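**Ticket 4000 – Simulation Gedari, cellule de tri : pince ouverte à l'arrêt, état « saisie OK » remonté**

Statut : rouvert
Composant : contrôleur de pince, scène « objets mélangés »
Priorité : haute (demandée), moyenne (attribuée par le support Skurnard)

**Symptôme**

Sur une série de 100 essais, 19 se terminent avec le drapeau `grasp_ok` à vrai alors que les doigts n'ont rien pris. Le superviseur enchaîne donc sur la dépose, à vide, et compte l'essai comme réussi. Le rapport de fin de série affiche un très beau score. Je n'y crois pas une seconde.

**Ce qui a été tenté**

1. Redémarrage du serveur de simulation. Aucun effet. C'était la première consigne du support, je l'ai suivie par politesse.
2. Passage du délai de fermeture à 500 ms, comme le recommande la note de version de Cladumero. Même comportement. La note parle d'une « meilleure robustesse de la prise », sans dire laquelle ni comment on l'a mesurée.
3. Remplacement du module de détection de contact par l'ancien, celui d'avant la mise à jour d'octobre. Les faux positifs disparaissent sur une série courte. Trop courte pour conclure, je le note quand même.
4. Lecture du journal brut. Le drapeau passe à vrai avant que la commande de fermeture ne soit émise. L'ordre est le même dans tous les essais fautifs que j'ai ouverts.

Le support soutient que le point 4 vient d'un décalage d'horodatage entre les deux processus. Admettons. Il reste à expliquer pourquoi ce décalage ne touche jamais les essais où l'objet est posé seul, et pourquoi le rendu de la caméra de poignet contredit lui aussi le drapeau. Les doigts y sont largement écartés, sans rien entre eux, et les objets de couleur sont encore loin de la pince, du côté de la surface blanche.
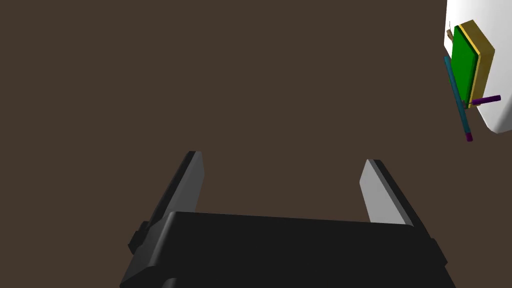

Garg répond sur le ticket que le rendu ne prouve rien à lui seul, que le superviseur ne lit pas la caméra mais l'effort estimé sur les doigts, et qu'une valeur résiduelle de l'essai précédent suffirait à franchir le seuil. Selon lui, il faudrait remettre l'estimateur à zéro au début de chaque essai avant d'accuser la détection de contact.

L'hypothèse se tient mieux que celle de l'horodatage. Elle colle avec l'ordre des événements dans le journal. Elle n'explique pas, en revanche, que l'ancien module se comporte correctement avec le même estimateur. Sauf s'il refaisait la remise à zéro de son côté, ce que la documentation ne mentionne nulle part. J'ai demandé le code à Skurnard. Réponse reçue : « à l'étude ».

**Contournement provisoire**

- Ignorer `grasp_ok` tant que la commande de fermeture n'a pas été acquittée.
- Relire l'ouverture des doigts avant la dépose ; si elle est égale à l'ouverture maximale, marquer l'essai en échec.
- Ne pas publier les scores calculés depuis la mise à jour.

**Reste à faire**

- Remise à zéro forcée de l'estimateur, puis nouvelle série complète, mêmes graines aléatoires.
- Comparaison des deux modules avec le journal d'effort activé.
- Obtenir de Skurnard autre chose qu'un lien vers la page d'installation.

Je refuse la clôture automatique du ticket. Il a déjà été fermé une fois avec la mention « non reproductible », sans qu'aucun journal de reproduction soit joint.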